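2018年12月,仿真台笔记,接着上一条写。

先记结论,免得我自己过两周翻回来找不到:夹爪闭合那一下把旁边的东西弹飞,毛病主要出在碰撞体上,控制器那边只占一小份。Bravo 那套抓取脚本没有背这口锅的必要,我之前在群里骂它骂得有点早,收回收回。

场景还是老一套:杯子、剪刀、黄芥末瓶、罐头、红盒子、蓝球,灰桌面。三个视角都留着:
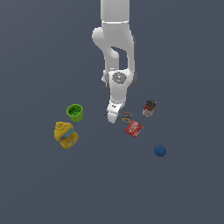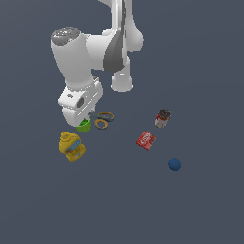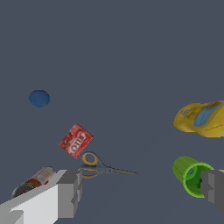 现象是这样的。跑 Zendska 的批量抓取,目标设成剪刀,手爪下降都挺规矩,一到闭合就有概率炸。所谓炸,就是剪刀突然拿到一个离谱的速度,嗖地一下出去了,顺手把邻居也带跑。最夸张的一回杯子直接穿过桌面往下掉,日志里 z 坐标一路负下去,我盯着看了半天还以为单位写错了(真的去查了单位,米,没错)。

这一轮一共跑了 2162 个回合,被看门狗判成“物体速度异常”的有 416 个。这个比例太高了,没法假装是偶发。而且有个特别烦人的地方:异常回合里有一部分最后居然被记成抓取成功!原因很蠢,成功判据只看目标物体有没有离开桌面到一定高度,剪刀飞到天上去当然也满足。也就是说 Prirkwood 那边拿走的那批成功率是虚高的,我已经给他们发了消息,让先别往报告里贴。

排查过程按顺序写,走的弯路也写上,省得后面的人再走一遍。

**第一天,怀疑力控增益。** 看上去最像嘛,手指夹到薄东西,位置误差消不掉,力就一直往上顶。我把手指关节的力上限砍了一半,又把增益往下调了两档。异常是少了一点,但是抓瓶子开始打滑,拎起来就往下溜。等于拿一个问题换另一个问题,不划算,退回去了。配置文件里我留了注释,看到 `grip_soft` 那一段的话,别开。

**第二天上午,怀疑时间步长。** 步长减半,再减半,速度慢得我去吃了个午饭回来还没跑完。异常的次数降了,飞的样子却一模一样,还是从闭合后的头几帧开始。这时候我就觉得不太像积分的问题了,更像是物体之间一上来就互相嵌着,求解器拼命想把它们推开。

**第二天下午,把碰撞体画出来。** 早该干这个的,唉。可视化一打开就全明白了:剪刀的碰撞网格用的是整体凸包!两个指环中间的洞全被填实了,刀刃和手柄之间的凹处也填实了,整个东西就是一块胖乎乎的板。渲染出来的网格看着和旁边的杯子隔着缝,物理引擎眼里它们可能早就贴上甚至叠上了。手指往下探的时候以为自己要进的是空隙,其实是往一块实心板里面插。

杯子也有同样的毛病,杯口是封死的。平时没人往里放东西,所以一直没暴露出来。

Valentina Figueroa 过来看了一眼,问我物体初始摆放的检查是拿哪套网格算的。我愣了一下,去翻代码,是渲染网格。好嘛,摆放检查用一套,物理用另一套,两边各说各话,当然查不出重叠。这个问题问得太准了,欠她一杯咖啡。

**改动如下:**

- 剪刀换成凸分解,指环的洞保留出来。分解块数不要贪多,太碎了求解器也会抖。
- 杯子同样处理,杯壁分段,底单独一块。
- 摆放检查改为使用碰撞网格,有穿插就重新采样,不再硬着头皮往下跑。
- 接触求解里限制最大分离速度。这条是保险,不能当成修复,谁也别把上面几条回退了光留这一条。
- 成功判据加两个条件:目标必须和两根手指同时有接触,并且相对手爪的速度要低于阈值,维持一小段时间才算数。

改完以后先拿同一组随机种子重放了那 416 个坏回合,还剩 2 个炸的。这 2 个我逐帧看了,都是手指尖正好压在剪刀轴那一小块上,目标姿态本身就给得太低,手指在往桌面里怼。这就属于那一小份控制器的责任了:下降终点没有对桌面高度做夹紧。补丁写好了,还没合,想等明天脑子清醒了再看一遍,怕把抓扁平盒子的情况搞坏。

说点安全上的事,这条请做真机的同事务必看一下。仿真里手指往桌面怼,最多是个数字难看;同样的目标姿态发到真机上,就是手爪实打实地压桌子。我查了导出流程,Hanimano 的轨迹导出**不检查**最低高度,仿真里记为“成功”的轨迹会原样打包出去。现在包里有 1421 条轨迹,用的还是老判据,我已经把共享目录改成只读,并且在目录名后面加了“勿上真机”。如果你本地有拷贝,麻烦删掉,别想着“就跑一条试试”。急停在手边也不行,手指压下去那一下比人反应快。

六月份那次罐头莫名其妙滚走的事,我现在很怀疑是同一个原因。当时大家归结成摩擦系数设低了,调大以后确实不怎么滚了,可能只是被盖住了。罐头的碰撞体我还没看,列进待办。

待办:

- [ ] 下降终点夹紧的补丁,复查后合并
- [ ] 罐头、瓶子、红盒子的碰撞体逐个画出来看
- [ ] 摩擦系数改回六月之前的值,重跑对比
- [ ] 老轨迹用新判据重新筛一遍,筛完再谈解锁
- [ ] 导出时加最低高度检查,不过就直接报错退出,不要只打警告(警告没人看,我自己也不看)
- [ ] 给 Prirkwood 更新后的成功率,附上新旧判据的差别
- [x] 在群里给 Bravo 脚本的作者道歉

还有个小尾巴:看门狗的速度阈值现在是写死在代码里的,蓝球滚快一点都有可能误报。想改成按物体分别设,但是手头的值全是拍脑袋来的,先不动。新一轮批量今晚挂上,种子从头换一组,日志放老地方,明早谁先到谁看一眼有没有跑崩。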